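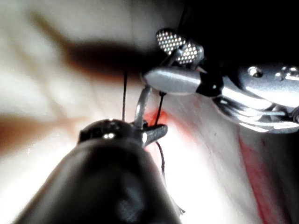 Lilian Lukumay told me to grip the needle further back from the point, Geum-ok Geum told me halfway along. I am practising interrupted sutures on a soft pad and have now tried both. With the first the needle rolls in the jaws; with the second I run out of needle before the point comes up on the other side. Which grip is normal, and how far apart should the stitches sit on a 60 mm cut?
Lenuța Preda, Clakham 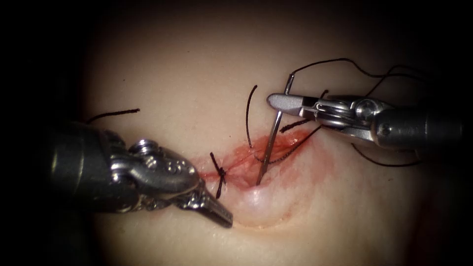 Wycliffe Nyaga
Posted Monday, 237 views

Between half and two thirds of the way back from the point. Rolling usually means the needle is not square to the jaws. Enter the pad at a right angle and turn the needle along its own curve. If you push it straight, the hole stretches and the pad tears early.

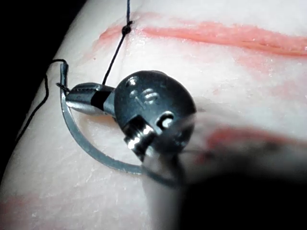

Curved needle in the driver, close to the pad.

Spacing: 5 mm is reasonable on a pad, with the same distance from the cut edge on each side. Start at one end and tie each stitch before placing the next. 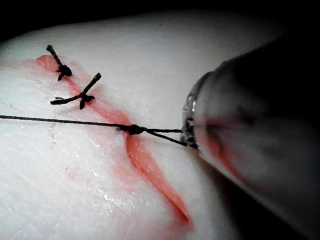

Pull the knot down until the edges touch, then stop. Puckering means too much tension. Lay the knots to one side of the cut and trim the tails to one length.

Līga Sepp
Ours are Skonix pads and they all tear in the end. Try a smaller needle?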